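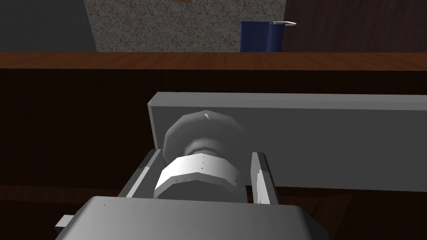

Cangate dual: did we throw away points at 54 kg?

Posted by halfnelson_h, 8:54 pm

I am writing this while it is still fresh. We lost the dual against Cangate by 4 points and I think the order of the line-up decided it. Moving our best boy up from 54 kg gave them a forfeit in that weight, so six points for nothing. He won upstairs, yes, but only by decision, three points. Please make the calculation yourselves.

I don't say the coaches are stupid. I only ask why we did it for the second time in September.

Reply from matside_mum

The calculation is not complete. If he stays down, Cangate can put their strong one against our first-year boy in the next weight, and he gets pinned in the first period. This is also six points. You must count both mats, so to say.

Reply from ottoman_grip

Agree with halfnelson_h. A forfeit is the worst thing you can give in a dual meet. Even a beginner who stays on his feet for six minutes and loses by decision saves you three team points. Petero did this all last season, they filled every weight with somebody, and they finished above us with weaker wrestlers.

Reply from halfnelson_h

Exactly my opinion. And the beginner learns something also.
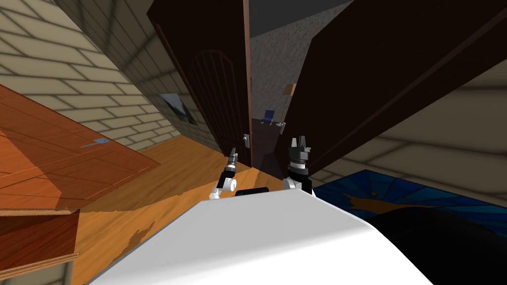 I looked again at the score sheet from the Ibarra dual and the picture was the same there. We gave up one forfeit, won the match above it, and ended with fewer team points than if everybody had stayed in his own class. Against Ibarra it had no consequence, so no one spoke of it.

Reply from matside_mum

Petero has 8 boys under 60 kg. We have four, and one of them has a bad shoulder. It is easy to fill the weights when you have the people. Who should have gone to 54 kg in your plan? Please say a weight class and not only "somebody".

Reply from crossface208

The one from 50 kg. He weighs in nearly at the limit anyway, and Cangate had no one good at 50, so a substitute was enough there.

(And for those who ask, 208 is the number of my first locker, it has nothing to do with weight.)

Reply from matside_mum

He was not on the weigh-in sheet for 54. You cannot decide this in the evening on the bench.

Reply from crossface208

In our league one class up is allowed without a new entry, if he has made weight in his own. I was scoring table for two seasons. But I will read the rule again before I insist.

Reply from ottoman_grip

Can we speak also about the third period? Three of our matches were lost there — all three from the bottom position. This is conditioning and it costs more than any line-up.

Reply from halfnelson_h

True, but it is a different problem. Please open a new thread for it, otherwise we mix everything.

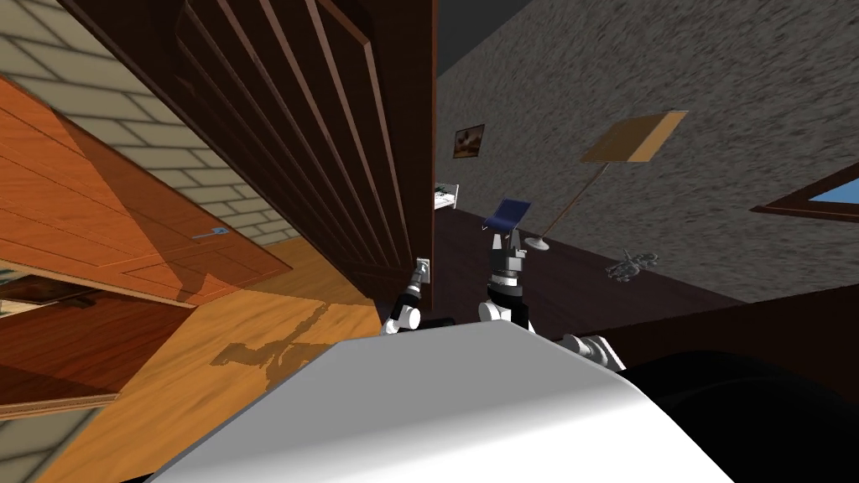 Next dual: Nostix, away

Posted by crossface208, 10:20 pm

I have read the rule. One class up is allowed, but the coach must tell the scoring table before the first whistle. So matside_mum was half right and I was half right.

For Nostix I would leave everyone in his own weight. They are strong in the heavy classes and we need every point from the light ones.

Reply from matside_mum

With this I can live. The bus leaves at 7:30, by the way, and the last time two boys forgot their shoes.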